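How Do You Teach a Robot to Pick Up a Spoon?

Written for young readers by Hauwa Omoregie

Think about how you learned to tie your shoes. Maybe somebody told you the steps. But I think that more probably, somebody sat next to you, took the laces and showed you. Then you tried, and they held your fingers and helped you to make the loop.

Robots can learn in a similar way. People show them.

Why not just tell the robot?

For many years, people told robots what to do with very exact orders. Move the arm forward. Go down. Close the hand. Go up. This works well in a factory, where every part comes to the same place every time.

A kitchen is different. Today the spoon is on the left side of the table. Tomorrow it is on the right side, half under a napkin. If the robot knows only the old orders, it will close its hand on air. It would take a very long list of orders to cover all the places where a spoon can be!

So instead of writing the list, people show the job many times, and a computer program looks for what is the same in all those times.

Three ways to show

The first way is to hold the robot's arm. The motors are made soft, so that the arm does not fight with you, and you push it along the path you want. The robot remembers how its joints were bent. A joint is a place where an arm can bend, like your elbow.

The second way is remote control. The person sits at a desk with a small arm or a handle. When the person moves it, the big arm copies the move. In the workshop where I help, the big arm is called Kurik. When I drove Kurik for the first time, I was so slow that my tea became cold before I had moved one cup.

The third way is the one I like the most. You leave the big arm at home. You take only a robot hand, with a handle on it, and you do the job yourself while you hold it. A camera is fixed on the tool and it records everything in front of the fingers. The tool in our workshop is named Virnar.

A hand with two fingers

A robot hand of this kind is called a gripper. You have five fingers on each hand, but many grippers have only 2. Try it yourself: use just your thumb and your pointing finger, and keep the other fingers closed. You can pick up a pencil. You can pick up a grape. Opening a jar is much harder.

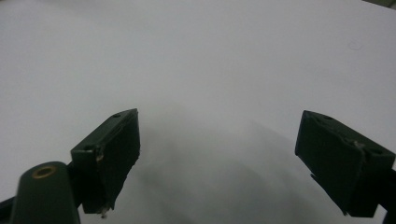 A gripper seen by its own camera. The two dark green fingers are open, with nothing between them.

When we show a job with the hand-held tool, the camera goes wherever the hand goes. If you turn your wrist, the picture turns also. This can look strange to us, because our eyes are in our head and not on our wrist. For the robot it is good. Later, when the big arm has the same kind of fingers and a camera in the same place, it will get the same kind of view.

The program also needs to know how wide the fingers are open. Wide open can mean "I am ready to take something." Closed can mean "I am holding it," or maybe "I missed it." The pictures help to tell which one.

Again, and again, and again

One time we showed the job is called a demonstration. It is a long word, but it only means "a showing." For the spoon job, we made 50 demonstrations. In each one we put the spoon in a new place. Sometimes it was close to the edge of the table, and sometimes it was turned the other way.

Not all of them were good. In 3 of them I dropped the spoon, and we took these out before the program started to learn. I was a little sorry about it, but a robot that learns from my mistakes will make my mistakes too.

After the learning, Kurik tried alone. In the first test it stopped high over the spoon and closed its fingers too early. We made 28 more demonstrations, all with a slow and careful last part. The next test went better, and the spoon went into the cup.

Try it at home

You need a friend, two pencils, a cup and a soft eraser.

Hold one pencil in each hand. These are your gripper fingers. Pick up the eraser with the pencils and put it in the cup. Let your friend watch without talking.

Now give the pencils to your friend and move the eraser to a new place. Can your friend do it? Did your friend copy something you did not plan to show, like the way you lean your head?

Words to remember

Gripper: the hand of a robot.
Joint: a place where an arm can bend.
Demonstration: one time of showing a job from start to end.
Remote control: moving a machine without touching it.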